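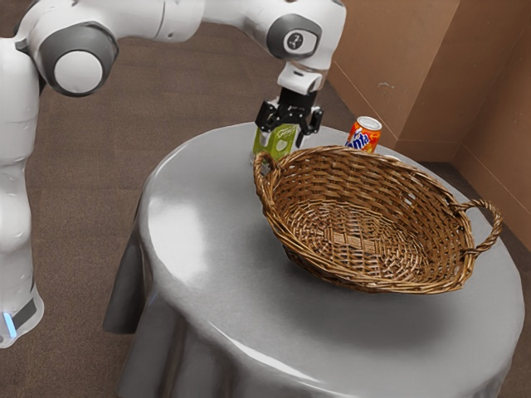

Image: Classide simulation team

The people who set up the banquet rooms at Benjelloun used to start at four in the afternoon and finish whenever they finished. Now a robot arm does a share of the table work, and the woman who runs the floor gets to go home while it's still light for a good part of the year. She's thrilled about that, and she'll tell you so before you've taken your coat off.

"I was the biggest skeptic in the building," she says. "Put that in. I want people to know that I was rude about it for weeks."

We're sitting in the staff canteen of the conference hotel with her and two other people: the longest-serving member of the setup crew, and an engineer from Classide, the small company that programs the arms and tests every routine in simulation before it gets anywhere near a real tablecloth. They asked us to leave their names out, mostly so they could talk freely about each other. They do a lot of that.

The work itself sounds simple until you hear it explained. Between sessions, guests at Benjelloun get refreshment tables with drinks and snacks, often with a basket on each. When a session ends, everything has to be sorted, moved or put away, and the table made ready for the next group. On a busy day that can mean 400 place settings and drinks for all of them, with a break that somebody upstairs has decided will last exactly as long as a cup of coffee.

"You're bending the whole time," says the setup man. He has been doing this for 17 years and talks with his hands. "Reach over, pick up, turn, put down. Reach over, pick up, turn, put down. One can weighs nothing! But you do it all day and your shoulder has something to say about it at night."

That was the starting point for the project, which goes by the name Voder inside the hotel. The management had looked at a few kinds of machine, including carts that drive themselves down the service hallway, but the crew kept coming back to the reaching. So the first job handed over was the dullest one they had: pick up the drinks from a round table and put them in the basket.

The engineer lights up when we get to this part. Nearly all of her work happens on a screen, in a virtual function room with a virtual arm, and she can run the same table over and over with small changes. The basket gets turned a little. The drink gets moved closer to the handle. The can goes behind the rim instead of in front of it.

"Baskets are wonderful and terrible," she says. "A plastic crate has straight sides, you know where the edge is, life is easy. Wicker has a thick rim and these big twisted handles, and if a carton is standing right up against the handle, the fingers have to come down in a very small space. I love that problem. I could talk about that problem until you leave."

Couldn't they have switched to crates?

"We asked!" She laughs and points at the floor manager, who is already shaking her head.

"No crates," the manager says. "The guests see those tables. We have nice cloths, we have nice baskets, it should look like someone is glad you came. I told them the robot can learn the basket. And it did, so I was right, and you can put that in too."

In the simulation, the cloth is gray and smooth, hanging in folds down to the carpet, and there's a shine on the tabletop where the light falls. The engineer says those details earn their place. A glossy surface can confuse a camera, and so can a dark basket casting a soft shadow over gray fabric. Her team would sooner find that out on a computer in the morning than in a room full of people at lunch. They ran close to 700 versions of the basket routine before the first real trial, and she remembers a good number of them fondly, including the bad ones.

"In one of the early ones it picked up the basket by the handle and carried it off," she says. "Very gently. Very proud of itself. The drinks were still standing on the table."

The crew got to watch these runs, which the setup man describes as the moment he stopped worrying and started giving orders. He had been asked to come in for an hour and look at the screen. He stayed until the end of his shift.

"I said, why is it starting with the one at the back? You never start with the back one, you'll knock the front one over with your sleeve. And she says, it doesn't have a sleeve. Okay, fine. But then I said, the guest is going to come and grab a soda while it's working, and they grab from the front. And she wrote that down."

She did write it down. The order of pickup was changed that week, and so was the way the arm waits. If a person comes near the table, it stops where it is and stays stopped until one of the crew tells it to carry on. The first plan had been for it to start up again by itself after a short pause. The crew hated that idea, and the crew won.

We ask what a working day looks like now, and all three start talking together. Eventually the manager gets the floor.

There are 2 arms in use, both on bases that the crew rolls into place. Someone from the team positions the arm at the table, checks that the basket is where it should be and starts the routine from a tablet. Then they go and do something else nearby, which used to be impossible. They straighten chairs, they talk to the organizer who wants the screen moved, they find the guest who's lost a scarf. When the arm is done they come back, look over the table and roll the arm to the next one.

"The looking over is still ours," she says. "It can put a can in a basket beautifully. It has no idea whether the table looks nice."

No jobs were cut, according to the manager, and the setup man backs her up on this, though he adds that he asked for it in writing first. What changed is what the jobs are made of. Three members of the crew have been trained to set up and adjust the routines themselves. They can show the arm a new table layout, save it and give it a name, and the names have gotten out of hand. One layout is called Grandma's Birthday. Another is just called Not Again.

Pay was the harder conversation. The new tasks take more skill than the old ones, and at first they came with the same hourly rate. It took until January to get that fixed, and the setup man is still annoyed about how long it dragged on.

"If you ask me what other places should do different, it's that," he says. "Sort out the money before the machine comes through the door. Everybody's in a better mood and they learn faster."

The manager nods. She doesn't argue with him on this one.

There have been other bumps. The arms are slower than a person who's in a hurry, and in the shortest breaks the crew simply does the tables by hand, the way they always did. Soft packaging is hit and miss. Anything in thin glass is off limits. The bases are heavy, and one doorway on the garden side has a metal strip across it that everyone has learned to curse. And the evening crew, who got their training later than the day crew, felt left out for a while and said so loudly. Some of them still prefer to leave the arm parked when they have a small event, and the manager lets them.

"I don't want to force it on anyone," she says. "If you've got four tables and you enjoy doing them, do them! It's a tool. I have a very fancy mixer at home and I still whip cream with a fork sometimes."

For the setup man, the biggest difference shows up outside of work. He plays in a bowling league, or rather he used to, then stopped for a couple of seasons on account of the shoulder. He's back in it. He's careful to say that he also got physical therapy and that he's no doctor. But he reaches over fewer tables than he did, he can feel that much, and he bowled well enough last month to be unbearable about it in the canteen.

The engineer says that visits to the hotel have changed how she works as well. Before Voder she'd spent a few years on a sorting project for a warehouse customer, Bimex, where she rarely met the people on the shift. At Benjelloun she's on first-name terms with the whole crew, and they send her requests directly. The current one is for tall juice cartons mixed in with soda cans on the same table, with the basket set at an angle, the way the crew likes to place it when the guests come in from the left.

"A carton you hold differently from a can," she explains. "You can't squeeze it the same. It's a flat side against a finger, and if you press too hard the top bulges, and then somebody opens it and gets juice on a very good shirt. So we're practicing. We do a lot of cartons right now."

And after the cartons? The manager wants coffee cups, and she wants them soon. The engineer makes a face and says that cups have saucers, and saucers have spoons. The setup man thinks they should skip the cups and teach it to fold tablecloths, which he has disliked doing since his first day there.

"Big round ones," he says. "You need two people and long arms. Well, it's got the long arm."

The engineer gets out her notebook and asks him to show her how he does it. He goes off to the linen closet to get one.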